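Workroom Notes: Wire Baskets and Lint Rollers

October 3, 2022

The open-grid wire baskets are now the standard container for small cleaning items at the work tables. They replace the Zinano bins, which had solid sides and had to be emptied to see what was in them. Each basket takes one upright white insert, placed at one end. The rest of the basket stays open for longer items.

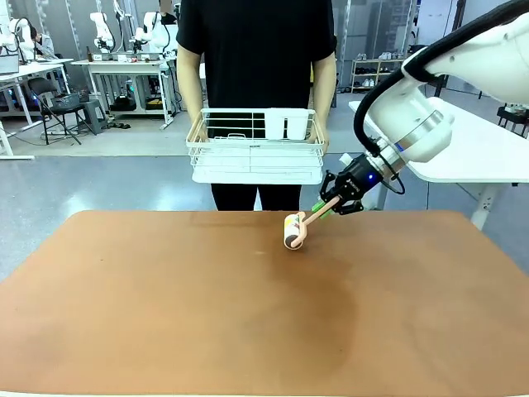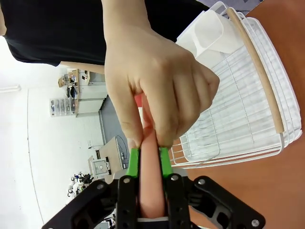 Top: white wire basket with insert, and lint roller on the table mat. Bottom: a hand on the upper end of a pink object.

Lint rollers are used on the table mats and on clothing. The following applies to both.

Roll in one direction, lift, and return to the start. Rolling back and forth puts lint down again at the turn. Overlap each pass by a third of the roller width. On the mats, work from the far edge toward yourself and finish with the corners.

Remove the outer sheet when it no longer picks up thread. Peel along the perforation - a sheet torn off at an angle leaves a strip of adhesive on the next one, and that strip catches on the mat. Used sheets are folded sticky side in and go in the trash, never back in the basket.

Store rollers with the cover on. An uncovered roller will stick to the insert and pick up dust from the shelf. Handles can be wiped with a damp cloth.

Refills are the 30-sheet type from Nomimance. The Kpodo refills have a narrower core and slip on the handle, so please do not order more of them. There are 8 refills in the supply cabinet, second shelf, next to the Britia cloths. The next order goes in during November.

Baskets with bent wires or a loose rim should be set aside and reported to Darcy Chan, who also has the spare inserts.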